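第13章 浅色光滑台面及其后沿

13.1 本章范围

前几章讨论了柜体、抽屉和搁板，涉及的都是物品的存放位置。本章转入物品的操作位置，即水平工作面。操作位置与存放位置在设计上的要求差别很大：搁板承受静载荷，物品放上去以后很少移动；工作面承受的是反复的取放、推移、擦拭和偶然的撞击，而且使用者的眼睛长时间对着它。搁板表面有一点凹凸，一般不影响使用；工作面上同样的凹凸会使纸张压不平、小件滚动、擦拭残留，这些问题在验收时常被漏过，入住以后才集中出现。

本章所称“浅色光滑台面”，指颜色为白色或接近白色、表面没有可触摸纹理、整体连续的水平工作面，不限定基材和面层的种类。基材的力学性能见第11章，面层的耐磨与耐污等级见第12章，本章只在必要处引用。所称“后沿”，指台面远离使用者的一侧高出台面的凸起部分，包括与台面一体成型的翻边、后装的挡条，以及由墙体或柜体凸出形成的窄台。三者构造不同，在使用中起的作用相近，都限制物品向后移动，也都在台面与竖直面之间形成一道内角。

学习本章以后，读者应能：说明台面名义尺寸与实际尺寸的关系，并据此确定安装缝；根据光线方向判断台面上的明暗变化来自照明还是来自表面缺陷；为给定的使用方式选择后沿的形式；编写一份可以执行的台面清理与检查规程。

本章不讨论带水槽和灶具开孔的台面。开孔改变了台面的受力和排水条件，另在第15章处理。

13.2 基本术语

为避免歧义，先给出本章使用的术语。

台面：使用者直接在其上操作的水平面。测量台面高度时，以前缘处的上表面为准。

前缘：台面靠近使用者的一条边。前缘的断面形状对前臂的舒适程度有直接影响，对清洁的影响则较小。

后沿：见13.1节。后沿分为顶面、立面和根部三部分。顶面朝上，立面朝向使用者，根部是立面与台面相交处。

内角：后沿立面与台面所夹的角。内角可以是直角，也可以带圆弧过渡。圆弧过渡的半径越大，擦拭越容易，物品靠后摆放时能贴住的程度越差。

有效深度：前缘到后沿立面的水平距离。后沿顶面的宽度不计入有效深度。部分图纸把后沿顶面计入台面深度，订货时应当核对。

净区：规程要求始终不放置固定物品的台面区域。净区的边界应写在规程里，只靠使用者之间的默契来维持，过一段时间就会缩小。

安装缝：台面端部与相邻墙体或柜体之间预留的间隙。安装缝可以打胶，也可以用盖条覆盖，两种做法对后期维护的影响见13.3节。

反光带：台面上亮度明显高于周围的区域，位置随观察者的移动而移动。不随观察者移动的亮区一般不是反光带，应当检查表面是否存在磨损或残留。

上述术语中，“有效深度”和“净区”在不同教材里的用法不一致。有的教材把净区称为“空档”，有的把净区限定为台面正中的一块。本书不作位置上的限定，净区可以靠左、靠右，也可以沿后沿设置成一长条。

13.3 尺寸与安装缝

台面的名义长度用于排布和报价，实际长度用于加工。以Tradalen住宅改造项目的书房台面为例，名义长度为1000 mm，两侧均为砌体墙。若按名义长度下料，台面很难放入，即使勉强放入，端部也会在搬动中刮伤墙面。该项目的加工长度定为997 mm，留出的间隙合计为3 mm，全部安排在不靠窗的一端，由盖条覆盖。

把间隙集中在一端，有两点需要注意。第一，靠窗一端必须与墙面贴合，这要求该侧墙面在台面高度范围内平直。墙面不平直时，应当先修整墙面，再安装台面，不宜用加大胶缝的办法掩盖。第二，盖条只固定在墙上，不固定在台面上，台面在温度和湿度变化中仍可自由移动。盖条若同时粘在墙和台面上，胶层会先于其他部位开裂，裂缝中积存的灰尘在浅色台面上十分显眼。

间隙平均分到两端的做法也很常见。它的优点是两侧外观一致，缺点是每侧的缝都很窄，打胶时胶嘴伸不进去，胶只浮在表面。浮胶在擦拭中被布料反复拉扯，边缘逐渐翘起，翘起以后又会挂住布料。浅色台面上的翘胶往往呈一条灰线，常被误认为是墙面脱落的粉尘，使用者越是用力擦，翘起的范围越大。

长度以外，有效深度也需要在加工前确定。确定有效深度的顺序是：先列出台面上需要同时展开的最大物品，再加上手部操作所需的余量，最后加上后沿顶面的宽度，得到总深度。实际工程中常见的错误是先按柜体深度定总深度，再从中扣除后沿。这样得到的有效深度可能恰好容不下一张展开的图纸，使用者只好把图纸的一边搭在后沿上，纸在根部形成折痕。

台面高度的确定方法见第9章。补充一点：浅色台面的反光受高度影响。同一盏壁灯，台面升高以后，反光带会向使用者方向移动。改造中若只调整台面高度，保留原有灯具，应当在安装前用一块同色样板放在新的高度上试看。

13.4 光线与台面的明暗

白色光滑面很少呈现为均匀的白。光从一侧进入时，远离光源的区域偏灰，靠近光源的区域偏亮，两者之间是缓慢的过渡，没有清楚的分界。这种过渡属于正常现象。检查者需要区分的是另外几类变化：边界清楚的暗块，多半是残留或水渍；边界清楚的亮块，多半是抛光过度或面层磨薄；细而直的暗线，可能是拼缝，也可能是刮痕；成片的雾状区域，多半是清洁剂没有擦净。

后沿使这一判断更加复杂。后沿立面背向顶光，照度低于台面，同一种浅灰色或白色材料在立面上会显得更暗，并且略微偏冷。后沿顶面朝上，受光较多，边缘处常出现一道亮边。初次接触验收工作的人容易据此认为后沿与台面用了两种颜色的材料，要求返工。正确的做法是取一块台面的余料，贴在后沿立面上，在同一角度下比较。贴上以后颜色一致的，说明差别来自受光方向；仍有差别的，才属于材料问题。

检查时的照度应当事先规定。Tradalen项目的验收规程规定，检查灯在台面处产生的照度为1000 lx，灯具放在台面一端，光线贴着台面方向射出，检查者站在另一端。低角度的光使凸起物投下较长的影子，残胶和颗粒很容易发现。日常使用时的照度低于这一数值，检查中看得见的微小颗粒，日常条件下未必看得见，但手掌能够摸到。因此规程把目视检查和触摸检查分列为两道工序，任何一道不合格都要处理。

顶光和侧光的组合也影响操作。顶光来自使用者身后时，使用者的身体在台面上投下影子，影子恰好落在净区。侧光来自惯用手一侧时，手的影子落在正在处理的物品上。较好的布置是主光来自非惯用手一侧，后沿上方另设一道弱光，用来冲淡影子。后沿上方的灯若紧贴立面安装，会在台面靠后处形成一条反光带，与顶光的反光带叠加以后比较刺眼，灯具前应当设遮挡。

台面与后沿的明暗关系见图13-1。台面白而平滑，偏向左下的区域略灰，中部和右侧较亮；后沿为浅灰色，立面带一点偏冷的蓝灰，顶面边缘受光较强。
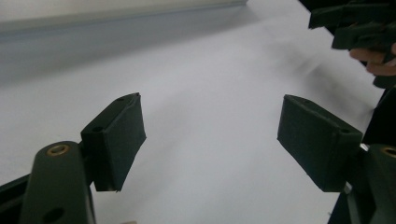
Mulugeta Gebremichael：后沿的作用在教材里被写得太大了。我做过的台面里，凡是后沿高的，使用者都会把东西往后推，推到立面为止，后面一排东西从此不再移动。没有后沿的台面，东西推过头会掉下去，使用者反而会把它们收回柜子里。我主张能不做就不做，必须做的时候做得尽量低。

上述意见有一定依据。后沿确实会形成一个便于堆靠的位置，物品一旦靠住立面，就不再妨碍前部的操作，也就失去了被收走的理由。在Tradalen项目的回访中，后沿根部是积存物品最多的位置，充电器、票据和单只的文具大多集中在那里。

本书不采纳取消后沿的主张，理由在于台面背后的条件。台面背后为实墙且贴合严密时，后沿可以很低，甚至不做。台面背后有安装缝、管线或窗台高差时，没有后沿的台面会使小件和液体进入缝隙，清理需要拆动台面，代价远高于定期收走几件物品。选用时应当先查明背后条件，再讨论使用习惯。

Meron Yimer在Berance讲习班的讲义中提出过一种折中做法：保留后沿，同时把根部向前的一窄条划为净区，规定该条内不得有任何固定物品。这样，后沿仍能阻挡小件，根部又能在每次擦拭时一次擦到底。这一做法已写入13.7节的规程。

13.5 后沿的形式与选用

后沿按构造分为一体式、后装式和借用式。

一体式后沿与台面同时成型，根部通常带圆弧过渡，没有接缝。它的清洁性能最好，更换性能最差：后沿局部受损时，台面须整体修补。一体式后沿还要求墙面平直，墙面弯曲时，后沿顶面与墙之间会出现宽窄不一的缝。适用于经常有液体、粉末或细碎物品的台面。

后装式后沿是在台面安装完成以后再固定的挡条。挡条可以单独更换，高度也可以在现场确定。它的薄弱处在根部，挡条与台面之间存在一道接缝，接缝用胶封闭。胶的颜色应按台面选取，不按挡条选取，胶缝在视觉上属于台面的一部分。安装时先清理台面，再贴保护带，打胶并刮平以后立即撕去保护带。等胶固化以后再撕，胶的边缘会被带起，形成毛边。

借用式后沿由墙体凸台、矮柜的顶部或窗台构成，台面只是与它相接。借用式后沿的高度和顶面宽度受既有条件限制，有时顶面较宽，可以放东西。应当在规程中明确顶面是否允许放置物品。若允许，须规定种类；若不作规定，顶面很快会成为第二块台面，物品从顶面落下时直接砸在工作面上。

三种形式的选用，可以按以下次序判断。先看台面背后是否有缝隙、管线或高差。没有的，选用低的后装式或不设后沿；有的，继续判断台面上是否经常出现液体或粉末。经常出现的，选一体式；很少出现的，选后装式。既有凸台能够利用的，用借用式，但要先测量凸台顶面与台面是否平行。不平行的凸台在视觉上会使台面显得倾斜，使用者常常因此反复调整台面的支脚，而台面原本是平的。

后沿的高度没有统一规定。下限由所要阻挡的物品决定，例如圆杆类文具滚动时不应越过后沿。上限由后方的插座、窗扇和管线检修口决定。插座设在后沿上方时，插头拔出的方向不得被后沿顶住。插座面板底边与后沿顶面之间还应留出擦布能够通过的距离，否则该处的灰尘只能用毛刷清除。

后沿端部的处理经常被忽略。后沿可能在到达侧墙以前终止，终止处应当倒角或做成圆头。直角的端头在擦拭时会刮到手背，擦布也容易挂在上面。后沿与台面的端部不对齐时，图纸上须注明两者各自的长度，不能只标一个总长。

13.6 台面上的物品

台面上的物品按停留时间分为三类：作业物品、待处理物品和固定物品。作业物品在一次操作中取出，操作结束后收回。待处理物品在台面上停留，等待下一步操作，例如待签收的单据、待归位的工具。固定物品长期留在台面上，例如台灯和笔筒。

三类物品中，待处理物品最难管理。作业物品有明确的归位位置，固定物品有明确的摆放位置，待处理物品两者都没有。Beyene办公楼改造中，曾在每块台面左后角设置浅盘，专门存放待处理物品。浅盘使待处理物品有了边界，盘满以后须先处理再放入。运行一段时间以后，部分浅盘中出现了固定物品，例如备用钥匙和旧电池。管理者随后取消了带盖的浅盘，只保留敞口的，并把浅盘移到靠近前缘的一侧，盘内物品处于使用者视线之内，固定物品不再出现。

浅色台面对物品底部有附加要求。深色橡胶脚垫长期压在浅色面层上，可能产生迁移染色，表现为淡黄色或灰色的印迹，用一般清洁剂去不掉。固定物品底部带橡胶脚垫的，应当垫一层不含增塑剂的隔片，或者换用毡垫。毡垫的缺点是容易夹带砂粒，砂粒在推动物品时会刮伤面层，因此使用毡垫的物品应当提起移动，不应推动。

金属底的物品在潮湿条件下会留下锈印。锈印初期只在边缘处出现一圈，及时处理可以去除。处理时用弱酸性清洁剂，先在不显眼处试用，确认面层不受影响以后再用于锈印处。不得用钢丝球，钢丝球去除锈印的同时也去除面层的光泽，留下的暗块比锈印更明显。

纸张与光滑台面之间的摩擦很小，书写时纸容易滑动。需要长时间书写的台面可以加垫板。垫板应比最大的常用纸张略大，四角做圆。垫板下方是容易积灰的位置，垫板与台面之间的细砂会在压力下形成点状压痕，清理规程中须单独列出掀起垫板一项。

13.7 清理规程

本节给出浅色光滑台面的清理规程，适用于书房、缝纫间、包装间和小型办公室。厨房台面参照第15章执行。

收物。把作业物品按归位位置收回。收物由远及近，先收后沿附近的，再收前缘附近的。由近及远收物时，袖口容易把前部的物品带落。待处理物品放入浅盘，浅盘已满的，当即处理其中最早放入的一件。

除尘。用干的细纤维布从后沿顶面开始，依次擦顶面、立面、根部，最后擦台面。擦台面时沿长度方向单向推进，每一道与上一道有部分重叠。来回擦会把布上的颗粒重新带回已擦区域。布面折叠使用，每擦完一个部位换一面。

湿擦。布浸湿后拧至不滴水。先擦根部，再擦台面。根部带圆弧过渡的，用布直接擦；根部为直角的，用布包住塑料刮片的边缘，沿内角推进一次。刮片不得使用金属材质。后装式后沿的胶缝只能顺着擦，不得横向挑刮。

收干。用另一块干布收去水膜。浅色光滑面自然晾干时会留下水渍圈，水质较硬的地区尤其明显。收干的方向与除尘相同。

检查。按13.4节的方法，从台面一端贴近台面高度观察，再以手掌轻扫。发现颗粒的，回到除尘工序；发现雾状区域的，用清水重新湿擦，不再添加清洁剂。

恢复。放回固定物品。放回以前检查物品底部，底部有砂粒或水的，先擦净。根部净区内不放任何物品。

清洁剂的选用以中性为主。碱性清洁剂去油效果好，但残留以后会形成雾状膜；含研磨颗粒的膏状清洁剂不得用于光滑面；漂白类清洁剂可用于个别染色点，停留时间按产品说明执行，结束后以清水擦拭不少于两遍。不同类型的清洁剂不得混用。

规程应当张贴或放在使用者拿得到的位置。Wavari培训材料建议把规程压缩为一张卡片，只写工序名称和次序，不写理由。本书同意这一建议，但认为初次培训时须逐项说明理由，否则“根部先于台面”一类的次序很容易被使用者自行改变。

13.8 常见缺陷与判断

下面列出验收和使用中的常见缺陷，供练习和实习时查对。

台面中部下凹。用直尺沿长度方向立放，观察尺与面之间的透光。中部透光而两端不透光的，为下凹。原因多为支撑间距过大或中部长期放置重物。卸去重物以后能恢复的，增加支撑即可；不能恢复的，须更换。

台面向后倾斜。圆杆在台面上自行滚向后沿。先检查支脚和托架，再检查墙面固定件。后沿会掩盖这一缺陷，圆杆被立面挡住以后，使用者不再察觉。验收时应当将圆杆放在台面中部观察，不得放在后沿旁边。

根部积灰。积灰呈连续细线的，是日常清理遗漏；呈断续点状的，多为胶缝有孔，灰尘嵌在孔中。后者须清除旧胶，重新打胶。

后沿顶面与墙分离。顶面后侧出现通长的缝，说明台面整体前移。原因多为固定件松动，也可能是使用者长期倚靠前缘、向前拉动台面所致。应当先复位再封缝，直接封缝会把台面固定在错误的位置上。

局部失光。从不同方向观察，暗块位置不变。用手掌擦过，手感与周围一致的，多为清洁剂残留；手感略涩的，多为面层磨损。残留可以用清水去除，磨损只能修补或遮盖。

颜色不匀。先按13.4节的余料比较法排除受光方向的影响。窗前台面还应当移开长期摆放的物品，比较物品下方与周围的颜色。物品下方较白、周围偏黄的，是光照引起的老化，属于整体变化，不宜局部处理。

13.9 实习作业

选择一块日常使用的浅色台面，测量其有效深度和后沿高度，画出断面草图，注明后沿的形式。不知道台面基材的，在草图上写“未查明”，不得猜测填写。

在上午和傍晚各观察一次台面的明暗分布，用铅笔在草图上标出偏灰和偏亮的区域，写明光线的来向。比较两次记录，说明哪些区域的明暗发生了变化，哪些没有，并对没有变化的区域作触摸检查。

按13.7节的规程清理该台面，记录每一道工序中遇到的困难。对规程有修改意见的，写出修改后的条文，并说明修改影响到哪些前后工序。

就13.4节中关于后沿的不同意见，结合所选台面背后的条件，写一段说明，论证该台面应当提高、降低、保留还是取消后沿。

本章正文所引Tradalen项目的尺寸和照度数据，依据该项目2019年7月的验收记录整理。

相关章节

第9章 操作高度与坐立姿势
第11章 水平构件的基材与支撑
第12章 面层的耐磨与耐污
第14章 台面下方的抽屉与走线
第15章 带开孔的厨房台面
附录 清洁剂与面层对照表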